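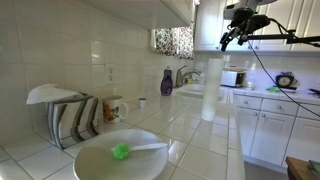

Counter by the sink, Widham kitchen. Plate and green brush in front.

Sat 22 September

Today I worked on the washing-up corner. Hanane wants one fixed place for each thing before we write the kitchen sheet, so I made a first list.

Brush: no place yet. I propose a hook near the faucet, if the tiles allow it. I don't want to drill.
Purple dish soap: stays left of the faucet, under the window.
Striped towel: by the backsplash is good for the hand, but it is close to the outlet. Move to the other side?
Flowered mug and small white cup: to the upper cabinet, 2 shelves are free there.
Toaster and alarm clock: leave on the far counter for now.

The grout needs a separate day. In February we used the Nirden paste and I was not satisfied, it left a gray film and I had to rinse 3 times. Teodora has the rest of the jar, ask her if she wants to keep it.

To order from Benjelloun: hooks without screws, item 1354. Check first the weight they can hold.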